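Print this topic | E-mail this topic

Amateur Baseball > Umpires and Rules > Checked swing, only two umpires, who should decide?

Please keep the discussion to the call and leave out the names of players. The first post was moved here from the Nornness league section, where it was getting too long.

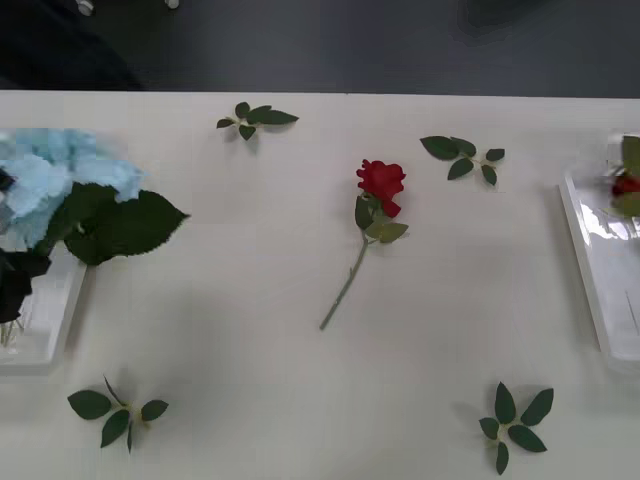
Kazimír Čierny
January 4, 2023
Thread starter, 109 posts

I would like to hear opinions about a play from our fall season. I had the plate, Norkden against Vutel, bottom of the seventh, runner on second, left-handed batter, count 3 and 2. The pitch is low and away. The batter starts, and he stops his hands, and I say "Ball, no, he didn't go." The catcher asks for the appeal. My partner is in the C position, between second base and third base, which for a left-handed batter is a good place. He rings him up. Inning over.

The Norkden manager came out and said that I had already ruled "he didn't go" with a loud voice, so I had given my decision and my partner could not change it. I answered that the appeal exists for exactly this situation. He was not satisfied, and after the game he wrote to the league. The league will talk about it in February. I am asking now so that I can prepare my answer with some calm.

slowroller
Your partner was right to answer and you were right to ask him. When the plate umpire calls a ball on a checked swing and the defense asks, he has to go for help. It doesn't matter how loud you were. Where I think you made trouble for yourself is the "no, he didn't go." If you say just "ball," the manager has nothing to hang on to.

TaheriFieldRat
Disagree with slowroller. Saying "no, he didn't go" is normal mechanics, we teach it to first-year people at the Taheri field. It tells everybody you saw the attempt and judged it. What I don't like is the partner. From C he is looking at the runner, he is looking at the pitcher, and then he has to be sure enough to end an inning. If you are in C and you are not sure, you say no.

Kazimír Čierny
Thank you both. To TaheriFieldRat: he told me he was sure. I did not ask him more than this and I think I should not. I trust my partner or I don't work with him.
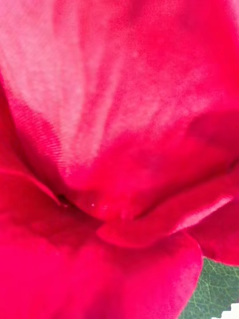 The difficulty in checked swings, in my opinion, is that the rule asks if the batter attempted to strike the ball, and everybody in the stands believes it asks if the barrel passed the front of the plate. Most of these swings are easy. The batter stops early and we all see it, or he goes through and he knows it himself and walks to the bench. I think of a rose petal seen very close, with a strong color near the edges and then a pale area toward the middle, where the streaks are soft and you cannot say exactly where one ends. In this pale part two honest umpires will give two answers, and for this reason I would like the rule to keep one final voice, the partner, when he is asked.

old_chest_protector
A rose petal, well, I have read worse in the rules section. But I agree with the middle part. I worked 37 games last year, nearly all of them with one partner, and with right-handed batters and a man on second I would prefer not to be asked anything. The angle from C is no good for it. Left-handed, as in your game, it is fine.

slowroller
So then your advice is that the same umpire is good or bad depending on the batter's box? The manager can ask either way.

old_chest_protector
Yes, that is my advice. He can ask. I answer with what I have. 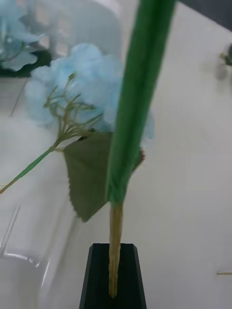
And what I have with a righty is usually "no, he did not," unless the bat is nearly around. I tell my partner this before the game so he doesn't expect a present from me. Kazimír, did you two talk about it in your pregame?

Kazimír Čierny
We talked, but only a short time, and mostly about fly balls and who goes out. About checked swings we said only "come to me if they ask." So this is something I will do better. I would add which hand the batter has, and what happens if ball four is changed to strike three while the runner is moving.

TaheriFieldRat
That last one is the real headache. The runner goes on the pitch, the catcher throws or doesn't throw, and then the call flips. Everybody has to play on and know it can be reversed. We had this in a 4 inning scrimmage and both benches were yelling.

slowroller
Did your runner on second move, Kazimír? You didn't say.

Kazimír Čierny
He stayed. The pitch was caught clean and there were two outs, so after the reversal nothing else was left to decide. I still think my "no" was correct mechanics, and I will write it so to the league. But I will try "ball" alone for some games and see how the benches react.

TaheriFieldRat
Don't change it for one angry manager.

old_chest_protector
Or change it and report back. I am curious.

Print this topic | E-mail this topic

Related topics
Third strike not caught, batter already left the dirt circle
Two-man crew: who has the touch at third?
Manager asks for an appeal after the next pitch
Which plate shoes for wet grass
Vutel tournament, looking for 2 base umpires

This forum uses cookies to keep you logged in and to remember which topics you have read. By continuing to use the forum you accept our cookie policy. Accept | Settings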